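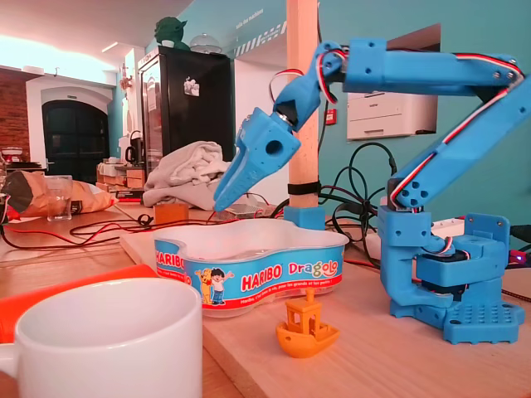 How long does it take to re-oil a wooden tabletop?

Plan on one evening for cleaning and sanding, a few short sessions with the oil over the next two days, and then a week of light use before you treat the table normally again. The hands-on work comes to under four hours for a table that seats six.

Check what finish you have

Oil only works on wood that can soak it up. Put a few drops of water on the top and wait ten minutes. If the water darkens the wood, the old oil is worn and you can go ahead. If it sits in beads and wipes off clean, the top is either still well oiled or it has a varnish or lacquer on it. Scrape a spot on the underside with a fingernail or the edge of a coin. Varnish comes up in small pale flakes. A varnished top has to be stripped first, and that is a different job from this one.

What you need

Hardwax oil or a plain furniture oil
Sandpaper in 120, 180 and 240 grit
A sanding block
Lint-free cotton rags, more than you think
Dish soap and a bucket
Mineral spirits
Nitrile gloves

I used Brarex clear oil on the last two tables and Ollholm on the one before that. The Ollholm is thinner and needed a third coat. The Brarex has a slight yellow cast that shows on maple and birch but not on oak. A small can cost me 29 dollars in April and there is still enough left in it for a bench.

Clean the top

Wash with warm water and a little soap, wring the rag out hard, and work along the grain. Go over it again with plain water. Let it dry overnight. Grease near the seats often survives soap, so wipe those parts with mineral spirits and open a window while you do it.

Sand

Start with 120 only where there are rings, scratches or gray patches. Otherwise begin at 180. Keep the block flat and go with the grain in long strokes. Don't stay on one ring until it disappears or you will feel a dip there later – widen the area as you go. Finish the whole top with 240, including the edges. Vacuum, then wipe with a rag barely damp with mineral spirits.

Veneered tops are a special case. The Neststead table in our hallway has a veneer so thin that I skipped the 120 and gave it 13 light strokes per section with the 240. It came out fine, but the ring near one corner is still there.

Oil

Stir the can, don't shake it. Pour a small puddle and spread it with a rag until the surface is evenly wet. Wait fifteen minutes. Dull spots have soaked up all their oil, so add a little more there. After another ten minutes wipe everything off with a clean rag. The top should feel almost dry. Oil left standing turns sticky and has to be scrubbed off with mineral spirits.

Leave it for twelve hours, rub lightly with 240, wipe off the dust and repeat. Two coats are enough for most tables.

Rags

Oily rags can heat up and catch fire on their own. Spread them flat outdoors, away from anything that burns, until they are stiff, or put them in a metal can filled with water and close the lid. Never leave them in a pile or drop them in the kitchen trash.

The first week

Use coasters and keep wet dishes off the top. Wipe spills right away. A tablecloth is best left in the drawer until the oil has cured – fabric can leave its weave in a soft finish.

Last updated June 2020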